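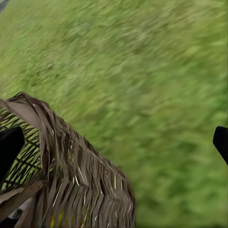

Vsevolod Onyshchenko wrote:
> The finger contact is fine in the sim, so I don't see why we need
> another month on it. The Caden gripper closes, the egg goes in the
> basket, next egg. I say we order the second arm and get it bolted
> to the bench at Hallport in October.

I'd hold off on the order. One of those wrist views has the left finger inside the basket, pushed up against the lattice, and the other finger out over the grass. You can call that fine if you like. On a real basket I'd expect a bent rim or a stalled motor, and we've only budgeted for one spare.

I went through the log from the garden run. 1773 attempts, 1684 marked as placed. Lovely figures, but "placed" only means the script thought so. It checks the height of the egg and nothing else.

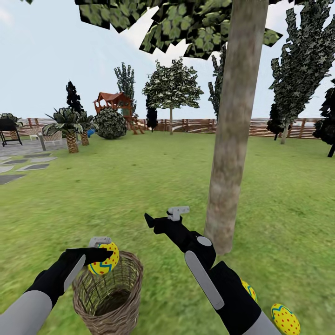
Lesia asked on the bench thread whether the grip force had ever been checked against a real egg, even a plastic one. I can't find an answer anywhere. The value in the config is 1000, with no units, and it came over with the Prorkeo files. Does anyone know what it stands for?

The head view looks convincing, I'll grant you: egg in the left hand, basket below it on the lawn. It tells me very little about what the fingers do once they're down in the weave, and the wrist view is where I'd look for trouble.
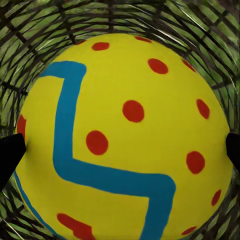 WHAT I'D WANT BEFORE WE SPEND ANYTHING

1. A collision check between the fingers and the basket, logged as a failure when they touch.
2. The "placed" test rewritten so the egg has to be let go and stay put.
3. The Dovhaniuk arm we already have, on the bench, with a cheap basket and 3 plastic eggs.

I can do the second one myself if somebody sends me the current script. The copy in the shared folder won't load here.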